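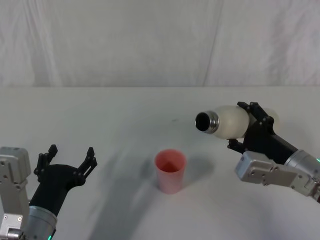
We use cookies to keep this site running. Accept | Manage settings

FOR IMMEDIATE RELEASE

Telo, our two-armed pouring robot, is ready to meet the neighbors

I'm so happy to finally write this one! After 600 hours of evenings at the Soson shared workshop (and a lot of cold pizza), our little crew is opening up the Telo build to anybody who wants to come see it, poke at it, or copy it at home.

Telo is a pair of silver arms with black two-finger grippers, and its whole job right now is pouring a drink into a cup. I know, I know, you can do that yourself. But try teaching it to a machine! Tip the bottle too fast and you get a flood, too slow and it dribbles down the side. We do all our practice on a white table with a plain cloth hung behind it, and I picked a pink cup so I'd quit losing track of it against all that white.

The control software is called Druva. I wrote the first version on my couch and the rest of the group fixed it, bless them. We're putting the code and our wiring notes out for free in April, along with the 300 practice pours we've logged so far, spills included.

The open bench runs at 7 p.m. in the back room on Rathore Street. We have space for 30 people, kids are welcome, and it doesn't cost a thing. Bring your own half-finished project if you've got one, I love seeing those.

To save a spot or ask me anything, write to the Soson front desk and put "Telo" in the subject line.

70 shares | 4 comments

Related
Soson tool library adds evening hours
Druva: notes on our first wiring mess
Beginner soldering night is back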